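3.2. Materiales textiles y procedimiento de conservación

El estudio abarcó 291 piezas de uso doméstico procedentes de los talleres de Latov y Kusuma, en su mayoría paños de cocina, servilletas y manteles. Se excluyeron las prendas de vestir, cuyo desgaste responde a otras causas. Cada pieza recibió un número de inventario y se registró su ligamento, su densidad de hilos y el estado de sus orillos.

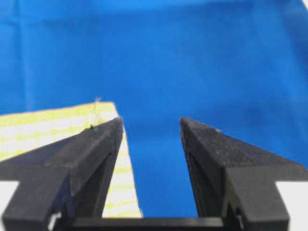
La densidad se midió en tres puntos por pieza, siempre a más de 25 mm del borde, conforme al protocolo de Herath (sección 2.1). Los valores divergentes se repitieron con un segundo operador. En los tejidos de ligamento tafetán la variación entre lecturas fue menor que en las sargas, resultado coherente con lo observado en la colección Trornberg.

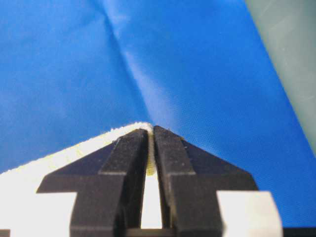 Figura 4. Esquina de un paño blanco y amarillo pálido sobre tela azul.

El lavado se efectuó a 90 °C únicamente en el grupo A; el grupo B se mantuvo como referencia. Las piezas con hilos teñidos se trataron por separado para evitar transferencias de color.
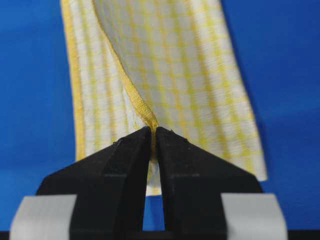 La clasificación de los motivos planteó mayores dificultades que la de los ligamentos. Los inventarios antiguos emplean el término «cuadro» para designar tanto los damas de bloques llenos como las retículas de línea fina. En el presente trabajo se reserva «retícula» para los paños de fondo blanco en los que líneas delgadas, amarillas en este caso, se cruzan en ángulo recto y delimitan cuadrados pequeños. La franja lateral de color más denso se codificó como variable independiente.
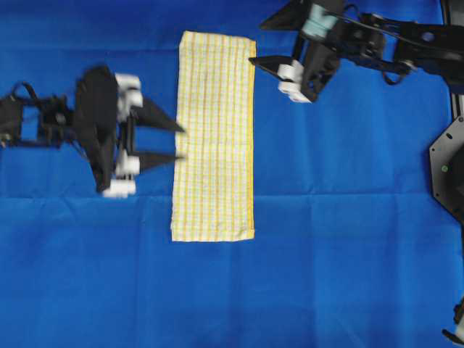 Las fichas de los talleres no siempre distinguen entre orillo y dobladillo, por lo que ambas categorías se fusionaron en el análisis estadístico. Pranab Herath revisó la codificación completa en diciembre. Los casos dudosos se conservaron en la base de datos con una marca de incertidumbre y no intervienen en los promedios de la tabla 2.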